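Leave the Faces Alone Until the Table Is Clear

I have worked with doll and display faces long enough to have an opinion about how people handle them, and my opinion is that most of the damage happens on the table. It doesn't happen in shipping or on the shelf. People pay for a painted face, unpack it carefully, and then work on it on a surface they would never eat off.
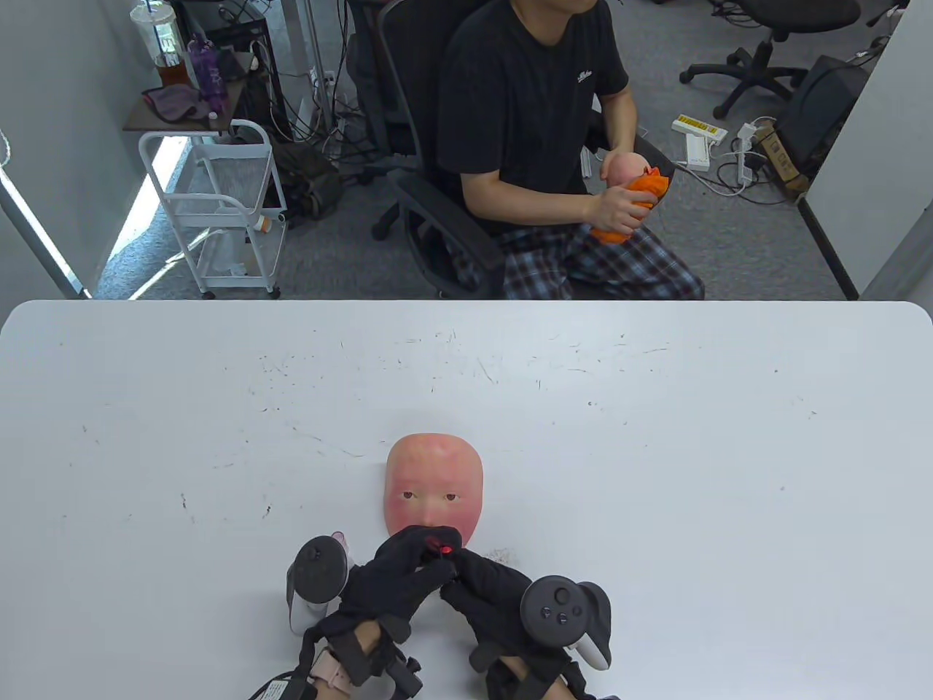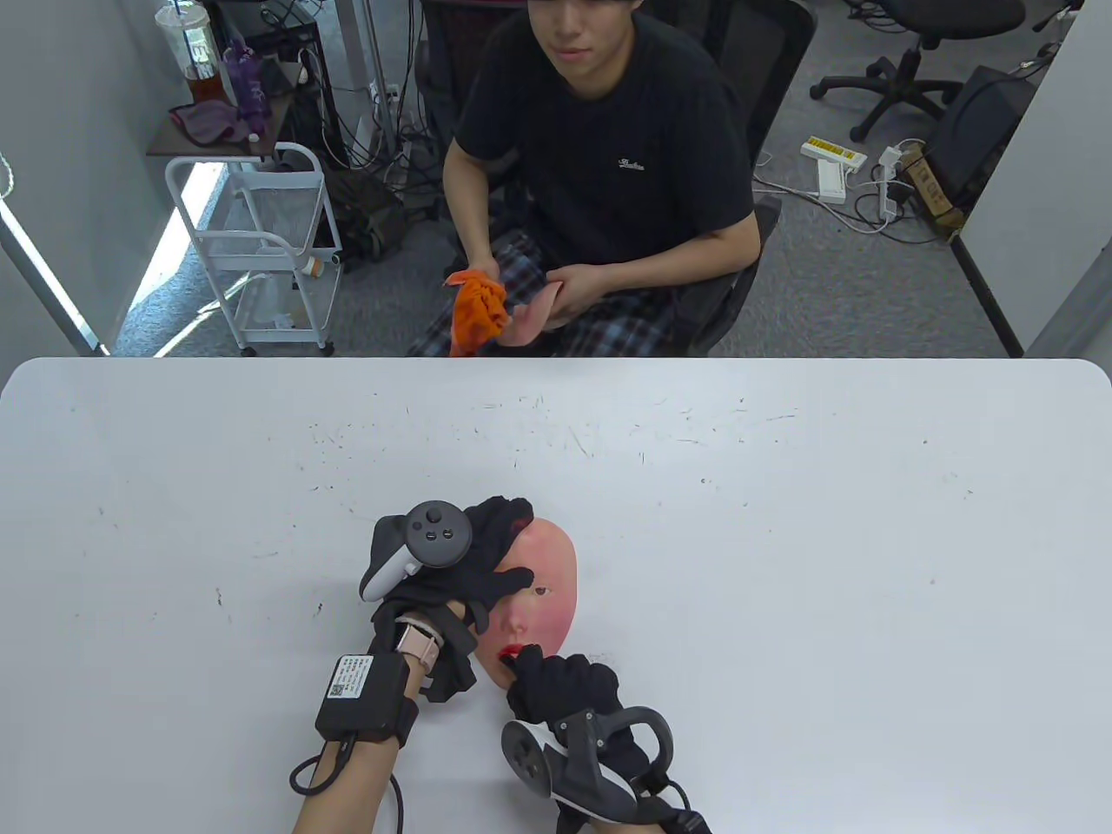 A painted face is a strange object to work on. The part everyone looks at is also the part your fingers want to hold. The nose, chin and forehead are the natural grips, and all three carry color. If you pick up a cup wrong, nothing happens. If you pick up a painted face wrong every day for a season, the cheeks go first and then the eyebrows thin out.

My view is that a face should be held by its rim, and that anyone who can't hold it by the rim should put it down and start again. I know this sounds fussy. Benedicta Ametepe, who taught me most of what I know about paint, disagrees with me. She holds that a well-sealed face ought to survive ordinary fingers, and that if it doesn't, the painter did a bad job. I have gone back and forth on this with her since February and neither of us has moved.

Where we do agree is on cloth. Paper towel scratches. Old T-shirts are fine if they have no print on them. A bright cloth is better than a white one for a simple practical reason: you can find it, and you can see at once whether you left it folded inside the shell. We disagree on washing it. I wash mine after every session with no softener. She washes hers when it looks dirty.

Gloves are a harder question. I used to tell everyone to wear them. Skin oil is bad for a matte finish, and a fingerprint on a forehead shows under any lamp. But gloves take away your sense of how hard you are pressing, and a soft face will let you press much too hard before it complains. I have come around to thinking that clean bare hands are better for fitting and gloves are better for carrying. If you do wear fabric gloves, check them for lint first. Fluff gets onto a face faster than you would believe, and it likes to settle near the eyelashes.

Then there is the table. I prefer white. Plenty of people find a white table unpleasant because it shows every scuff and every pen mark, and it does look bad after a year. I would still take it over a dark one. When a flake of paint comes off, I want to see it. When I worked at Irnard we had a dark green bench, and I lost an entire lower lip on it in pieces without noticing.

As for storage, soft faces should lie face up on something that supports the curve. Standing them on edge is fine for a minute while you look at the other side, but I would not leave one that way overnight. The Letex stands we bought, 14 of them, are good for hard shells and too narrow for anything flexible. I gave 2 away and use the others for drying.

I don't expect to change many minds. People who handle faces for a living have their own habits and most of those habits work well enough. I would ask only that the table be cleared and wiped before the first face comes out of its box, and that the pens go somewhere else.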